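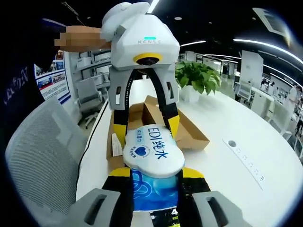
In Praise of the Dull Water Bottle

Last updated: May

I have spent a good part of this spring trying out hand-held grippers, and I'd like to make a case that will probably sound small to anyone outside the field: we should stop comparing these tools on foam blocks and start comparing them on a bottle of water.

At Kemelard, where I work, we put two designs side by side, the Pakell and the one we call the Chu. Our first round used the usual foam cubes, and both looked wonderful! The Pakell managed 296 clean picks and the Chu managed 273, and we all went to lunch feeling that the matter was settled (I certainly did, and I had a second helping to celebrate).

Then we moved on to bottles. A bottle is slippery, its weight moves around while you lift it, and the thin wall gives a little under the fingertips, so you find out very quickly whether the pads hold or only pinch. We did 20 lifts with each tool, and the Pakell dropped seven of them. The Chu dropped none. I was sorry about it, because I had grown fond of the Pakell and its lighter handle — you do get attached to a tool after a few weeks.

The test I like best, though, is the handover, where one gripper holds the bottle and a second one comes down over it to take it away. It asks for so much at once. The fingers have to fit around one another, the camera has to keep the bottle in view while the other tool crowds in, and both people have to agree, more or less without speaking, on when to let go. Lab friends tell me this is too messy to score. I understand the worry, and I grant that two tired people in the late afternoon will give you worse numbers than two fresh ones at 9 a.m. But people will be using these things in the late afternoon, too, and I would like to know how they behave then.

So my plea is a modest one. Keep the foam for checking the calibration, and let the bottle decide which tool you buy. We are doing the same with the Udo next, handovers first.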